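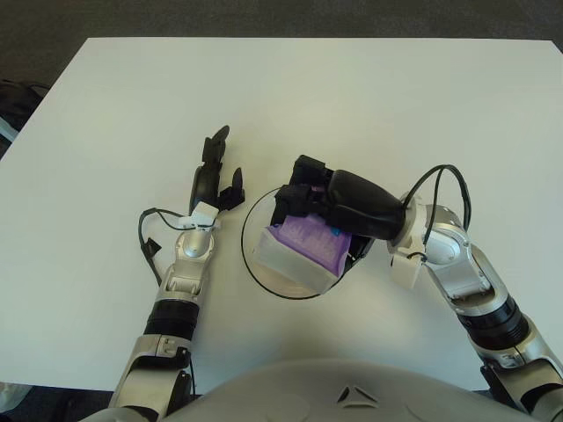
What counts as a placement?

A placement is one packet put into one bowl on one table, from the point where the packet leaves the tabletop to the point where it is let go. Taking the packet back out is logged separately, under its own row type.

Pomemach Bowl and Packet Log
Data card, version 2
Last edited December 1, 2022

Summary

Pomemach is a log of small soft goods going into and out of open bowls. It covers pocket tissue packets and similar wrapped items, round bowls, and white rectangular tables in a carpeted room. Each row records which item was used, which bowl, where the bowl stood, how the item ended up lying, and any remark entered at the time. The log is meant for work on item pose, wrapper behavior and bowl choice. It is a text table with a small item catalog next to it.

The catalog began as an appendix to the Costello tabletop list. It was split off when packets turned out to need more columns than rigid items.

Contents

placements.csv — 2173 rows, one per placement
takeouts.csv — 679 rows, one per removal
items.csv — catalog of packets and bowls
heldout.txt — ids of 400 placements kept back for testing
CHANGES.txt — edits since the first release

The held-out ids point into placements.csv and are not a separate set of rows. Filter them before you compute anything on the rest.

Columns in placements.csv

row_id: text, never reused
item_id: key into items.csv
bowl_id: key into items.csv
table_side: near, middle or far, judged from the working side of the table
lie: flat, on_edge, leaning, diagonal, other
label_up: yes, no, unclear
rim_contact: yes if the packet rests on the rim after release
wrapper_state: new, creased, torn, resealed
remark: free text, often blank

Diagonal describes direction in the bowl as seen from the working side, and can hold together with flat. Where both apply, lie is set to diagonal and the remark says flat. This is awkward and is kept for compatibility with the first release.

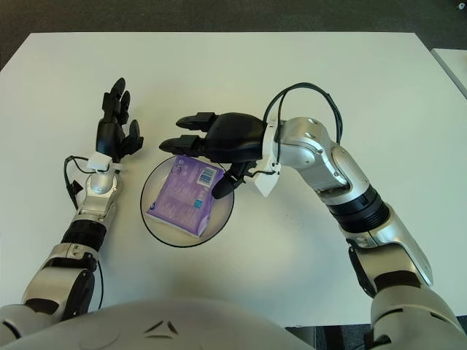 Tissue packet lying diagonally in a clear round bowl, barcode label facing up.

Packets

All packets are soft, wrapped and light enough to slide on a bare tabletop. They are listed by main wrapper color, then by size. Printed text on the wrapper is not transcribed. Small print was transcribed in the first release and the error rate was too high to keep the column.

The barcode label is used as the reference mark for label_up. If a packet has no barcode, the reference mark is the opening flap, and items.csv says so. If both are missing, label_up is unclear for every row with that item.

Packets change shape with handling. A full packet has square corners and tends to stay on edge if it is set down that way. After repeated use the corners round off, the film wrinkles along the long side, and the packet settles flat or leaning. wrapper_state is a rough measure of this and is entered by eye. Creased covers a wide range. Torn means the tissues inside can be touched through the film. A torn packet is retired at the end of the session in which it tore, and the replacement gets a new item_id even if it is the same product.

Translucent film causes trouble in any method that relies on outline. Where the film extends past the contents, the catalog gives two lengths: length_body and length_film. Use length_body for fit and length_film for clearance.

Bowls

The bowls are round, open and shallow enough that a packet lying flat can be lifted without tipping the bowl. Clear and opaque bowls are both in the catalog. Rim color is a separate column, as several have a dark rim on a lighter or see-through body.

bowl_base is either plain or ringed. A ringed base has a low circular ridge on the inside. Packets set down across the ridge rock slightly and are more often logged as leaning. We have not tested whether this holds for resealed packets.

Bowls are wiped with a dry cloth. Detergent left a film on the first set that made packets stick, and those rows carry the remark "tacky". Drop them if you are studying slip.

Tables and room

The tabletops are white and matte, and the floor is dark gray carpet. Tables are not covered or taped. Bowl position is given only as near, middle or far. A finer grid was considered under the Varumov naming scheme and dropped, as the tables had been moved between sessions in November and the grid could not be carried over.

Overhead lighting gives soft shadows. No row was excluded for lighting.

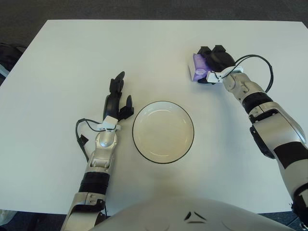 Abdul-Rahman Adjei wrote in after the first release to ask why an empty bowl had no row of its own. In his view a session should open with a bowl row before any packet row, "or the reader has to guess which bowl was out." He also asked that a change of bowl in mid-session be marked.

The second request was adopted: bowl_id is now filled on every row, where it used to be filled only when it changed. The first was not. A bowl row would have blank values in most columns, and the same information can be read from the first placement in each session.

Known problems

— lie was entered by more than one person. Agreement on flat is good, agreement on leaning against on_edge is poor. Merge those two if the difference does not matter to you.
— label_up is unclear more often for clear bowls standing far. The cause has not been looked into.
— about 2 item_ids in the first release pointed to the same packet. They are merged in this version and the old id is kept in an alias column.
— remarks are unedited. Spelling varies ("tissue", "tissues", "tishoo pack").
— takeouts.csv has no wrapper_state. Join on session and item_id to get the nearest earlier value.

Not covered

Loose tissues, boxes with a tear-out opening, lidded bowls, stacked bowls, and more than one packet in a bowl. Rows with a second packet were removed and are not available on request.

Reading the files

Files are UTF-8 with comma separators and a header row. Remarks that contain commas are quoted. Blank means not entered. The word none in a remark was typed by a person and should be treated as blank.

Terms

The log and catalog may be used and passed on with this card attached. Name Pomemach and the version number. Parts of items.csv follow the Nornine column names, which may be reused under the same terms. Send corrections with the row_id and the column, one correction per line.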